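Robotics Club – Gallery
The sorting project, spring term

Welcome to the club's gallery page, and thank you for looking in! Several parents have asked what we get up to on a Thursday once the school has emptied, so I've finally sat down to put something here. I'm afraid I do go on a bit, as anyone who has had one of my end-of-term letters will know, so do skim if the kettle is calling.

This term the older group chose a kitting project. Kitting is a factory word for collecting all the parts needed for one job and laying them out together, so that whoever builds the thing has everything to hand. Our version uses two robot arms, one on each side of the table, with the parts in yellow bins and a tray in the middle to put them in. It sounds simple, and on the whiteboard in the first week it looked simple as well. Then we came to the wires. A solid block is a very obliging thing to pick up, but a cable droops and swings and catches on its neighbours, and the group has spent most of the term learning how to be patient with it.
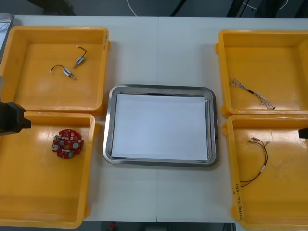
The students have named the two arms, of course. The left one is Neruneck and the right one is Kaneck, and there was a fairly heated vote about it which I won't go into. Each arm looks after the bins on its own side, and the tray is shared ground, which means the two programs have to take turns. Working out whose turn it was took us a whole evening and rather a lot of biscuits, but the rule they settled on is a good one and they wrote it themselves: the arm that is holding something goes first, and if both are holding something, Neruneck gives way.

The white paper in the tray was Melina Karamanlidis's suggestion. She looks after our practice log (beautifully, I might add) and wanted a plain background so that a thin wire would be easier to make out against it. We'd been muddling along with the bare steel and all its reflections until then, and I wish I had thought of it in September.

Solenoids are the favourite part to practise on, partly because they have a good solid metal body to take hold of. The round red circuit board is treated with much more respect. The harnesses on the right-hand side are Kaneck's job, and the group is still arguing over whether to grip one by the sleeve or nearer to the ends. I have an opinion – I've been asked to keep it to myself until they have tried both.

By the last meeting before half term the log had reached 58 practice runs, every one of them written up by hand with a note of what was picked and where it ended up. I know writing things up is nobody's favourite part of the evening, but those notes have settled more disagreements than I have.

We'll be running the project for visitors at the open evening in May, and you are all very welcome, little brothers and sisters included. Please come and ask the students about it, they do love to be asked!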